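Womico lab trains grippers from worn-hand demos

Robot arms can pick up some tricky household jobs from people wearing the gripper on their own hands, a team at Womico said in July. No arm needed for the teaching part. The method, called Erance, logs 1576 demonstrations across 8 tasks — small stuff mostly, like handling a picture frame with a fold-out stand on the back.

Struan Semple, who leads the work, said policys trained this way finished over 900 test runs without a person stepping in. Cardboard parts still the hardest. "They bend, and the arm pushes anyway."

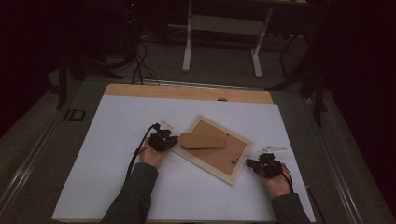
What's next

Gilmar Brito's group at Radebe will repeat the tests on 2 different arms. Same tasks, new tables. Code to follow — no date given. Semple wants thinner fingers on the gripper before the next round of recording starts.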